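2018-09-09

So I finally did it. I moved this whole blog off the old database setup and onto plain static files, and I have opinions!

Some background for anyone new. The site has been running on Kernedari since I was a student, and for most of that time it was fine. Then in February the host bumped the PHP version, two plugins stopped talking to each other, and every page with a comment form started throwing a warning right across the header. I patched it. Then I patched the patch. You know how this goes.

I looked at Braltis first, because everyone at work uses it, and it's lovely if your site is documentation. Mine is a pile of posts with weird slugs and footnotes (so many footnotes), and I gave up after one evening of fighting its folder rules. Nunis was the second try and it stuck. You give it a folder of Markdown, it gives you a folder of HTML, and that's pretty much the whole relationship.

The export was the messy part. I had 219 posts, and 30 of them had HTML tables I'd pasted in by hand back when I thought that was a good idea. The converter turned those into soup. I fixed them one at a time with a pot of coffee next to me, and deleted a few that had no business being online in the first place.

Redirects took longer than I wanted too. The old links had the year and the month in them, the new ones don't, and I didn't want to break anything people had bookmarked. My redirect file is now 190 lines long. There's surely a regex that would do it in two, so please send it to me – I mean it.

Speed, though! The home page used to weigh in with 101 requests, most of them fonts and sharing buttons I never asked for. I stripped the theme down to one stylesheet and a tiny script for the menu. It loads on my phone on the train now, even in the bit by the river where nothing loads.
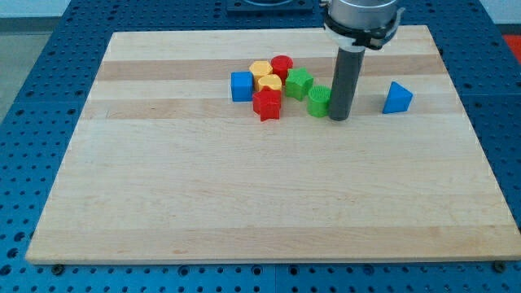 *Fabrice Millet*

Comments are still off. I tried hooking up Cordier for that, and it does work, but it wants visitors to make an account before they can say hi, and I'm not doing that to you. Email is fine for now, the address is in the footer.

Still on my list: search, a proper archive page, and the RSS feed, which currently shows every post as if it were written this morning. Sorry if your reader exploded. I'll get to the feed first.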